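So our local radio is moving out of Gronow, and the first most of us heard of it was between the weather and the traffic on Monday morning.

Two presenters are going with it and the rest have been "offered conversations", whatever that means. I've listened to the breakfast show for years and I'm properly cross.

Reinhold Ostermann from the station's owners says nothing will change for listeners. Well, the studio will be in Wandendale and the news will be read by someone who's never sat in our traffic, so I'd call that a change!

Sabine Janssen did the late phone-in last night and was lovely about it – she couldn't say much, you could tell. Rüdiger Petersen rang in and asked who'll cover the council meetings. Long pause, then a record.

Over 300 of us have signed the letter to the regulator now. It asks for a local newsroom to stay open until the licence comes up again. Arne Vogler has the paper copies if you don't do online.
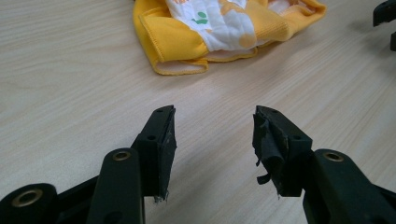
The licence promises local news every hour in the daytime, and I can't see how they'll manage that from a shared studio. I've read the thing twice, evenings, with a cup of tea going cold. If anyone wants to go through it with me, come round, we can spread the pages out on a pale wooden tabletop like this one and get the pens out. Bring biscuits.

Comments to the regulator close at the end of October, by the way. Keep them polite, and say which programmes you listen to – they do ask.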